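Visit report: small arms afternoon at Hotetti, April

Two of us from the Pellon workshop group went over to Hotetti in April to see the small arms they use for teaching and to try some grippers side by side. We have money set aside for one more arm and had narrowed it down to two designs, the Grestine and the Hemmin. Hotetti has built both, so it made sense to ask for a few hours with them before we ordered anything.

We arrived just after one and were shown upstairs. The building is an old school and the parking is poor, so anyone going after us should use the road behind the church. The first part of the afternoon was a talk on how they run their evening course. They take 8 people at a time, two to an arm, and everyone prints at least one replacement part for it during the course. Their printed parts wear most at the shoulder, and they keep a box of spares for that joint only.

After the talk we moved on to the grippers. There were three kinds to compare: a pair of pointed fingers, a pair of flat pads with rubber glued on, and a single moving jaw closing against a fixed one. The test was the same for each. Pick up a small soft ball, lift it, put it in an open box, and do it again. We agreed on 20 tries per gripper, with the ball put back by hand in a slightly different place each time.

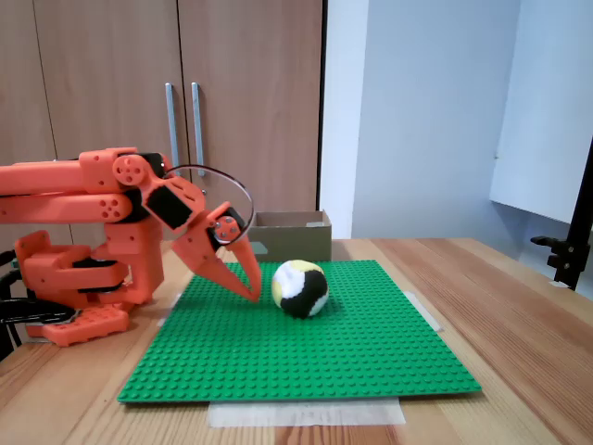

The pointed fingers lined up beside the ball. The baseplate is taped down to the table.

The pointed fingers were better than I had expected on a soft object. If the tips came down on either side of the ball and low enough, the grip held through the lift. If they came down high, the ball squeezed out and rolled off over the studs. The baseplate helped a good deal with this, as the studs stopped the ball going far and gave us rows to count when we wanted to repeat a position.

The flat pads were more forgiving. They could be off by a stud or so and still get hold. Their trouble was at the other end, when letting go. The rubber clung to the fabric and the ball came away late, twice landing on the rim of the box. Hotetti have tried dusting the pads with chalk, which works for a while and makes a mess.

The single jaw was the weakest of the three. It pushed the ball along before it closed, and whoever was driving had to allow for that. One of the Hotetti people was good at it and the rest of us were not. For hard blocks, which we tried briefly at the end, it was fine.

Scores out of 20:
Pointed fingers: 15
Flat pads: 17
Single jaw: 9

We also looked at the controllers. The Grestine board is the cheaper and comes with a plain program for setting the limits of each servo. The Hemmin board reads back the load on each motor, so you can tell when the fingers have closed on something. For our beginners I think the plain one is enough. For the pick and place work the older group wants to do, the load reading would be useful, and we saw it stop a grip early on the soft ball without any fuss.

Cost came up over tea. The Grestine kit without printed parts is 182 pounds and the Hemmin is 186, so price hardly comes into it. Delivery is slower for the Hemmin. Both need a separate power supply, and Hotetti's advice was to buy a better one than the kit list suggests, after several evenings lost to arms that sagged when all the motors moved together.

Other points noted:
Cable from the wrist to the gripper needs plenty of slack. A tight one pulls out at the plug.
Screws in printed parts should be checked at the start of each session.
The finger files are shared between both designs and fit either wrist with one adapter.

Our recommendation is one Hemmin kit, with pointed fingers and flat pads both printed so they can be swapped. Hotetti have offered to lend us their adapter to copy. We left at half past four.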